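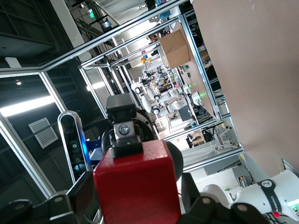

How long should you keep a sourdough starter going before you bake with it? Mine needed two full weeks, and the loaf I made on day seven could have held a door open.

I know, I know, every recipe says a week. I followed one to the letter (it came with the jar!) and I got bubbles on day three and thought I was a genius. Then on day four, flat as paint. I nearly dumped the whole thing down the sink, and I only kept feeding it because my friend Neusa Honorato texted me in all caps to LEAVE IT ALONE AND FEED IT.

So I did. Same time every morning, equal flour and water, lid on crooked. I switched to rye for a few feeds because Neusa swears by it, and wow, the smell went from old gym bag to something close to green apples. By the second week it was doubling before lunch and I had to move it to a bigger jar.

I keep my baking notes in Jotstead now, mostly so I can see how badly I lie to myself about timing. "Proofed 4 hrs" was more like six, with a nap in there. Our kitchen here in Ovbridge is freezing in January, so I've started parking the dough in the oven with just the light on. Please put a sticky note on the oven door if you do this. I preheated over a bowl once and the plastic wrap is still part of that rack.

The first good loaf came out last night. Big ears on the crust, a bit gummy in the middle (I cut it after 30 minutes, I have no patience), and we ate most of it standing up with salted butter. My Dutch oven is an old hand-me-down with a chipped lid and it did just fine, so don't let anyone talk you into the fancy one.

Next up I want to try a seeded loaf, and maybe crackers with the discard, which is taking over my fridge. If you've got a cracker recipe that doesn't come out bendy, leave it in the comments!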